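Ticket 152 – Fitted sheet comes off corner, folding surface won't stay flat
Opened in August, last updated 4:10 pm
By the Flosar linen desk

Status: resolved, left open for comments
Site: Quintanilla, upper floor, bedroom with the large mattress
Category: Bedding and laundry

Problem as reported

The olive-green fitted sheet on the large mattress will not stay on. It goes on without trouble, but when laundry is folded on top of the bed the sheet creeps toward the middle and one corner pops off. Once the corner is off, the rest of the sheet goes slack and the shirts pick up creases from it. The person who reported it has been remaking the bed twice in one folding session.

Second complaint on the same ticket: T-shirts folded on this bed come out crooked. The sleeves end up at different heights and the bottom hem hangs out past the fold by an inch or more. The same shirts fold fine on the table downstairs.

We treated these as one problem to start with. They were two.

Details

Mattress depth: measured at the side with the sheet off, 10 inches without the pad.
Pad: quilted, Stusport, elastic straps on the corners only.
Sheet: pocket depth on the tag is given as "fits up to 18 inches."
Washed: warm, tumble dried on high, by the house.
Number of sheets of this type at the site: two, same color.

Log

First visit, 9:30 am. Removed the sheet and the pad and put them back in order. The sheet went on with slack at every corner. A pocket made for 18 inches on a bed this shallow leaves a lot of cloth underneath, and the elastic was sitting loose under the mattress edge. Pulled the extra cloth further under by hand. The top came up smooth.

Tested by leaning on the bed with both hands and sliding a stack of folded towels from the head to the foot. The head-end corner on the window side came off on the third slide. Other corners held.

9:50 am. Swapped in the second sheet of the same type. Same corner came off, this time on the fifth slide. That rules out a single bad sheet. Checked the elastic on both by stretching it against a tape. The first has less pull left in it than the second, probably from the dryer, but neither one is finished.

10:15 am. Turned the sheet so that the end with the tag was at the foot instead of the head. This sheet has the tag at the bottom right and had been put on the other way around, with the long side across the short side at one corner. On a mattress close to square this is easy to do and you don't notice until later. With the sheet turned, the window-side corner held through the full test. Some diagonal pull lines remain across the top and they do no harm.

10:30 am. Removed the pad and looked at the straps. One strap on the window side was twisted twice and had rolled into a cord, so the pad was being dragged along with whatever was moved on top. Untwisted it. Put everything back.

Result: sheet stays on. No straps or clips added at this point.

Second part, the shirts

Folding was done the way the house does it, with the shirt laid down directly on the sheet and the sleeves brought in. On the table the shirt slides when you pull it, so small errors straighten out as you go. On the bed the cotton of the shirt grips the cotton of the sheet. When you pull one side, the other side stays where it was and the body of the shirt twists. You then fold the twist into it.

Tried four things:

1. Smoothing the shirt flat with the palm before each fold. Helps the front layer. The back layer stays wrinkled where you can't reach it.

2. Folding on a large bath towel spread on the bed. Worse. The towel grips more than the sheet does.

3. Folding on a sheet of poster board from the Flidura cupboard. Works well for shirts. Board is too small for anything bigger than a large and it slides off the bed.

4. Lifting the shirt clear of the bed after each fold, pulling it taut between two corners, and laying it down again. Works for everything tried, including the long-sleeved ones.

Number 4 is the one we recommend. Hold a corner in each hand, move your hands apart until the cloth between them is stretched, and keep it just above the sheet. It does not need to go high. The lower edge will sag a little and the middle may stay bunched, and a small shake takes care of most of that. Check that you have hold of all the layers at both ends and that the cloth isn't turned over on itself at one of them. Then lower it so the whole length touches down together.

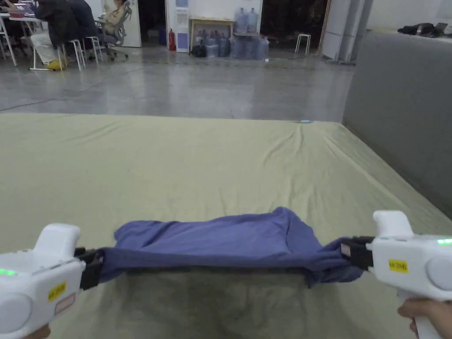

Renata's Laundry Notes thread had the same trouble and somebody there replied that pulling the shirt tight only works if you grip it at the seams, and that with thin jersey you get stretched points at the corners if you pull by the hem alone. They also said they gave up on fitted sheets as a surface and now fold on top of the flat bedspread, which has a slicker finish.

Both points are fair. We went back and repeated number 4 with a thin shirt, gripping at the side seam and at the shoulder seam. No points. Gripping only the hem and pulling hard did leave two small ones, and they came out in the next wash. So: seams where possible, and stop pulling when the cloth is straight. The bedspread was not tested because this bed doesn't have one.

Follow-up, 2:00 pm

The house ran a full load, mostly T-shirts and pillowcases, and folded all of it on the bed. The corner stayed on. The fine creases near the side of the bed came back within a few minutes from leaning on it, and these can be ignored. Two shirts out of the load had to be redone, both of them folded by the old method.

Pillowcases: fold in half lengthwise first, then lift and pull. Doing it the short way first puts the closed end and the open end together and the thickness doesn't match.

Instructions left at the site

– Tag goes at the foot of the bed, right side.
– Put on the two head corners first, then the opposite foot corner, then the last one.
– Tuck the extra cloth flat under the mattress. Don't leave it in a roll.
– Dry the sheets on low. High heat is wearing out the elastic.
– Check the pad straps for twists when changing the bed.
– Lift stacks of laundry to move them. Don't slide them across the bed.

Parts

None used. If the first sheet starts to slip again, order a replacement with a shallower pocket. Don't buy the corner clips for it, as they leave marks on this pad. The second sheet can stay in use.

Still open

The downstairs bedroom has the same pad and has not been checked. Add it to this ticket or open a new one, either is fine.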